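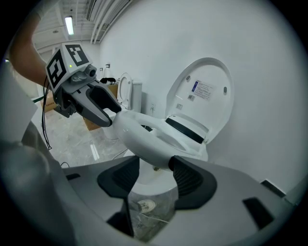 *Hand-held grippers at a toilet with its lid up. The one at left has its padded finger on the rim of the seat.*

**Wornia publishes new upkeep routine for its hand-held grippers**

ULLIDBERG, August – Wornia has published a new upkeep routine for the Hodeo, its two-handed gripper set for recording household and restroom tasks. The routine covers daily checks, finger pad replacement, camera alignment and cable care. It applies to all 838 sets now in service and replaces the setup sheet that ships in the case.

The Hodeo is held by an operator, one gripper in each hand, and records how the fingers move as a task is done. The recordings are used to teach robot arms the same task. Small faults in the hand-held set carry over into the recordings, and a worn pad or a shifted marker cube can go unnoticed for a full shift.

Under the new routine, operators check the set before the first recording of the day and again after any drop. The check has 6 steps:

1. Wipe the finger pads and look for torn or flattened ribs.
2. Open and close both fingers fully. They should meet without rubbing.
3. Push lightly on the marker cube. Any play means the mount needs tightening.
4. Clean the camera lens with a dry cloth.
5. Confirm that the indicator light is green.
6. Follow the cable from the housing to the plug and feel for kinks.

Pads are now a scheduled part. Wornia recommends a new pair every 67 hours of recording, or sooner if a rib has torn. Each gripper takes two pads, and they should be changed together. Mixing an old pad with a new one shifts the point where the fingers close, and the set then has to be zeroed again.

Work in restrooms gets its own section. Glazed surfaces such as seats and rims are slippery, and operators tend to squeeze harder than they need to – the main cause of early pad wear in sets returned for service. The routine asks for pads to be cleaned with a mild, bleach-free cleaner between rooms and left to dry with the fingers open. Housings may be wiped but not sprayed. Cables should be kept behind the operator's feet on tile floors.

Alignment no longer requires sending the set back. Customers can check the camera against the marker cube with the printed card included in the service kit. If the result is off by more than 2 millimeters, the gripper should go to the repair bench at MacRitchie, where mounts are replaced and the set is tested as a pair before return.

The service kit contains pads, mount screws, a driver, lens cloths and the alignment card. It is available now from Wornia. The written routine is free to current customers and will be packed with every new Hodeo set.

**About Wornia**

Wornia builds and services hand-held recording tools for robot training. The company is based in Ullidberg and runs its repair bench in MacRitchie.

Press and service inquiries: Wornia customer desk, Ullidberg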